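Teaching a table-setting arm from the wrists up

Maja Wasilewska builds in the back third of a shared workshop, between a drill press and a rack of other members' bicycles. The project is called Posik. It is a two-armed table-top manipulator intended to lay and clear a small dining table, and she has been at it since April of last year. Eugeniusz Kaczmarczyk, who shares the bench, does the machining and most of the wiring.

Neither of them set out to work on demonstrations. The first version was scripted. "I had poses for every item," Wasilewska says. "Fork here, plate there, all in table coordinates. Move the table two centimetres and you had to redo the lot." The scripted version reached 2336 lines before she dropped it. Parts of the inverse kinematics code survive in the current build.

The arms are six-axis, printed in PETG over aluminium tube, with a Sosa controller board in each base. Kaczmarczyk machined the shoulder housings twice. The first pair had the bearing seats bored oversize, and the backlash at the wrist was visible from across the room. "I'd measured cold and cut warm," he says. "The second pair I left overnight before the finishing pass. They're fine."

Training data comes from people setting a table by hand. The person wears a head camera and a marker band on each wrist, and the software, a package called Londeo that Wasilewska maintains, recovers the wrist pose from the markers in every usable image. Finger pose is estimated separately and is the weaker of the two. She currently has 241 demonstrations that passed her checks. She rejects a run when either wrist is lost for more than 18 consecutive images.

Losses are mostly a matter of angle. A flat marker seen nearly edge-on gives a poor solution, and a wrist rolls through a wide range when it picks up a fork. The answer was to put several small markers on each band, facing different ways, and add a larger one on a rigid housing strapped to the forearm. "The band on its own creeps around with the skin," she says. "The housing creeps less. I solve for both and let the filter sort it out."

Cable routing took longer than the maths. Kaczmarczyk went through three connectors before settling on a locking type with a moulded strain relief, and he still checks each one with a meter prior to recording. He would prefer batteries. Wasilewska would not - the extra weight changes how people move, and the slow turns show up in the data.

Cutlery is the hard part of the task. It is thin, it reflects, and it lies flat against the surface, so the gripper has almost nothing to get under. The present fingertips are silicone over spring steel with a chamfered leading edge, cast in a mould Kaczmarczyk cut from Pleren, a dense tooling board. They slide under a handle and tilt it before closing. Twenty casts went in the bin before the hardness was right.

"Plates I'm not worried about," Wasilewska says. "A wavy rim is easier than a plain one if anything, you get somewhere to put the finger. Glasses are okay if they're short. With forks I want to see what the off hand is doing, because people use it far more than they think. They park one fork and sort out the other. My early planner treated the arms as two separate jobs and it never learned that. 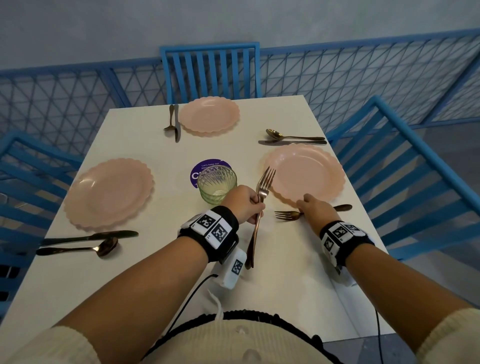
"So the planner now gets both wrists as a single state, twelve numbers plus the two grip estimates. It's slower to train. I run it overnight on the machine under the bench and look at the loss curve at breakfast. If the off hand starts drifting toward the middle of the table I know I've got the weighting wrong again, and I go back to the filter settings before I touch anything else."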